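4.2 Entering a player's fitness status

Use this screen in Flovbridge Squad before each team selection. Only the team physio and the head coach can change a status.

1. Open Squad, then Players, and tap the player's name.
2. Tap Fitness. The last entry shows at the top with the initials of whoever made it.
3. Choose Available, Limited or Out.
4. For Limited, enter the most overs the player may bowl in one spell. The default is 6.
5. Add the injury site from the list. Free text is allowed up to 569 characters.
6. Tap Save, then Send to Selectors.

Note: A player marked Out stays on the squad list but cannot be placed in the eleven. To move the player off the list, see Release a Player.

Caution: Do not change a status after the toss. The scorecard locks the eleven at that point and the two records will no longer match.

If Send to Selectors is gray, check that a match is linked. Clubs in the Jatham league that share a physio, such as Pärn and Mindska, must link each match separately.

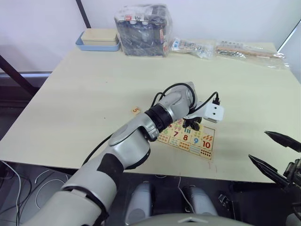
Number puzzle on the tabletop, first view.
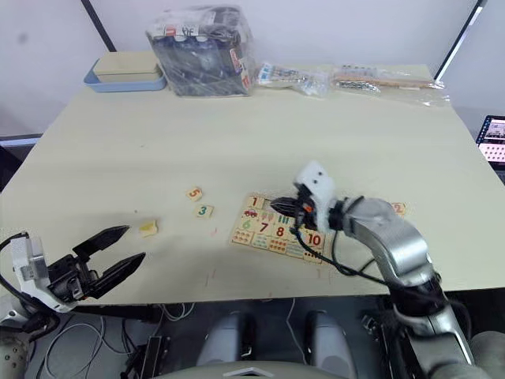 How long does a Limited status last?
It stays in place until the physio or head coach changes it. The app sends a reminder after 6 days without an update.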